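Plinville Shared Washroom Working Group
Minutes of the meeting held October 12, 2021

Chair: Carter Fraser
Minutes: building services desk

1. Minutes of the April meeting

Accepted with one correction. Item 4 should read "drain stopper", singular.

2. Basin cleaning procedure

The draft procedure for the vanity on the Turcotte side was read through. The order of work stays as drafted: cloth wetted under the spout, bowl wiped from the back wall down to the drain, flat rim next, back ledge and faucet base last. The cloth is rinsed under running water between the bowl and the rim.

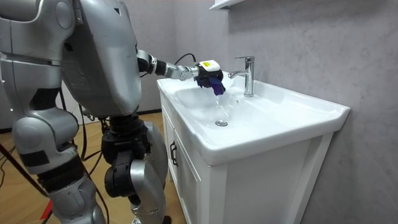 The lever is to be closed fully while the rim is being wiped. The draft left this open and two readings were possible. The chair will reword step 3.

Cloth color was raised again. Purple and blue cloths stay with the basins. Cloths of other colors found at a basin go back to the store shelf and are not put in the same wash.

Mistent cleaner was discussed. The present dilution is 70 ml to the bucket. One member asked for a stronger mix on the bowl only. Not agreed. The mix stays as it is until the present stock is used up, and no abrasive powder is to be used on the ceramic in any case.

3. Condition of the vanity top

The top is a one-piece ceramic slab with a raised lip, so there is no joint between bowl and counter to maintain. Discussion was limited to marks left on the glaze. Small dark specks were noted in the bowl and one on the flat ledge to the right. The group did not settle whether these are dirt or faults in the surface. They are to be wiped with a damp cloth, checked under side light, and entered on the sheet if they remain.

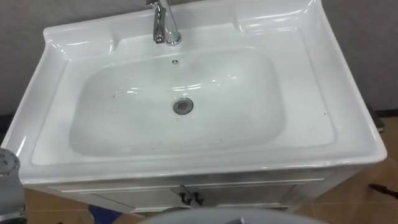 Fig. 2. Vanity top, Turcotte side: bowl, drain and overflow opening.

The gray center of the drain looks worn. A replacement was priced under the Skumasex fittings list, part 13, but the listed diameter has not been compared with the drain. No order until it is measured.

The overflow opening is missing from the draft procedure. It will be added as step 5: wipe the metal rim, then clear the gaps with a narrow brush. The brush is kept apart from the faucet brush – the two are the same size and have been mixed up before.

4. Cloth handling

A folded cloth was preferred in the draft. Members who had tried both said that a bunched cloth follows the slope of the bowl better, and that folding only helps on the flat areas. The wording will allow either.

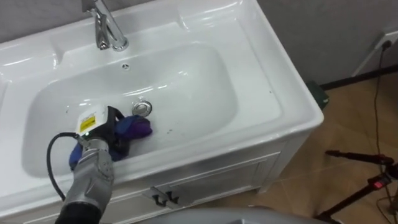
The stopper is to be wiped around its edge with a clean part of the cloth. A cloth is not to be left in the bowl at the end of the work, nor hung over the front rim to dry. The drying rail is 2 m from the vanity and has free space.

5. Budget

The washroom line stands at 3000 for the year, unchanged. Cloths and brushes come out of this line. A replacement drain would come out of repairs.

6. Actions

Reword step 3, add step 5 – C. Fraser
Measure drain diameter – building services
Mark the two brushes – building services
Recheck specks under side light – next cleaning round

The next meeting will be called when the reworded procedure is ready.

Last updated: after corrections to items 2 and 4

Comments

hallway_b: Item 3, please measure the thread as well as the diameter. Our last one fitted across and would not screw down.

R. on the second floor: Is the 70 ml for the small bucket or the large one? The label on the shelf doesn't say.

building services: Small bucket. Label will be changed.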